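Workshop Tips Picked Up at the Olura Open Day
Posted 03/10/2026 | Workshop and Bench | 3 comments

The Olura building opens its doors to the public once a year. I went for the robot demonstrations and came home with a page of notes on benches, cables and storage. What follows is the part that applies to a home shop or a kitchen table.

The table I stayed at longest was the spelling one. Two arms share a marble top with a pile of wooden letter blocks, and a word is written on a whiteboard at the back. The task is to pick the right letters and set them down at the board. The word during my visit was RED.

Tip 1. Put the instruction where the work ends up.
The whiteboard stands at the back of the table, and the letters go in front of it. Whoever checks the result looks at one spot. At home I now prop the cut list at the back of the outfeed table. For recipes, a small dry-erase board leaned against the backsplash does the same job. Write in capitals, one item per line, and wipe it when the job is done.
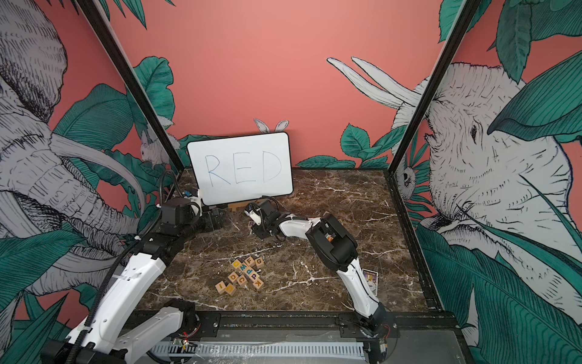
Fesex wrote in to say that a board leaned on a backsplash slides as soon as the counter gets wet, and that a strip of shelf liner under the bottom edge cures it. I tried the liner and it holds. Cut it a little narrower than the board so it does not collect crumbs.

Tip 2. Mount to the edge, keep the top clear.
Both arms are fixed to a rail along the front of the table, so the marble stays available for work. A bench grinder, a vise or a pasta machine can be treated the same way. I bolted a length of steel angle to the front of my bench and drilled it every 3 inches. Clamp-on tools go there. The center of the bench gets used for parts and nothing else.

Tip 3. Leave slack at every joint.
The cable on the arm runs in corrugated conduit and makes a generous loop before it reaches the gripper. A cable pulled straight across a moving joint will fail at the joint. The same rule covers a swing-arm lamp, a drill press light and the cord on a fold-down ironing board. Move the thing to its farthest position first, add a hand's width of cord, then tie it. Tie on the straight sections only.

Split corrugated tubing is sold by the foot and costs very little. I bought 15 feet and have used most of it.

Tip 4. Spread small parts before sorting.
Blocks in a heap are harder to grip than blocks with a gap on each side. This applies to fingers as much as to machines. I tipped a coffee can of mixed screws onto a baking sheet, 529 pieces by the time I was done, and sorting went faster once they were one layer deep. Shake the sheet flat, pull out one size at a time, and do not try to sort two sizes at once.

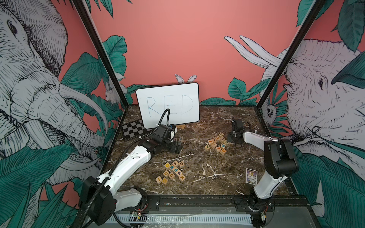 Letter blocks in two groups on the marble, with an E near the board.

Tip 5. Use a plain backdrop for lost parts, and a hard top for heavy ones.
Stone is a good surface for flat work. An offcut from a countertop shop makes a fine sharpening base with 200 grit paper stuck down using a few drops of water. Check it with a straightedge before you trust it. Mine is dark with light veins, and small brass parts show up well on it. Steel pins do not, so I put a white dish towel down for those.

Practical notes for anyone going next year: the next open day is in November, parking is behind the Stimar building, and the demonstration tables are on the ground floor. Take a notebook. The handouts cover the machines and say very little about the benches.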